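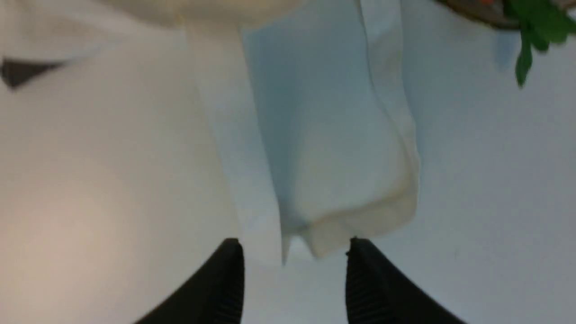 Figure 2. White cloth, slightly wrinkled, hanging in long folds.

4.1 What people said about ironing

I went into the Pundale survey thinking ironing was pretty much dead. It isn't! Of the 1,343 people who wrote back, 733 said they had ironed something in the past month, mostly shirts and tablecloths (plus one wedding veil, which I'd love to hear more about). The paper forms went out in November, so holiday tablecloths may have pushed that number up a bit – I come back to this in Section 5.

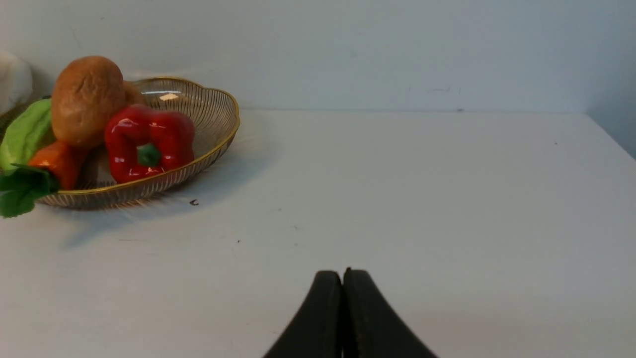
4.2 Who taught them

I asked this one almost as an afterthought, and it got the longest answers by far. Grandmothers came up again and again, and so did the army. People in the Mocanu district were more likely to say they had taught themselves, and they wrote about it with real pride.
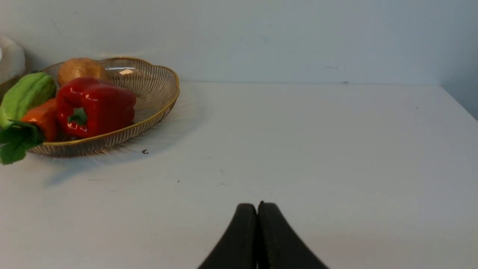
I didn't have a box on the form for "self-taught," so those answers come from notes in the margins, and I coded them by hand. Treat that part as a first look – the follow-up form has a proper question for it.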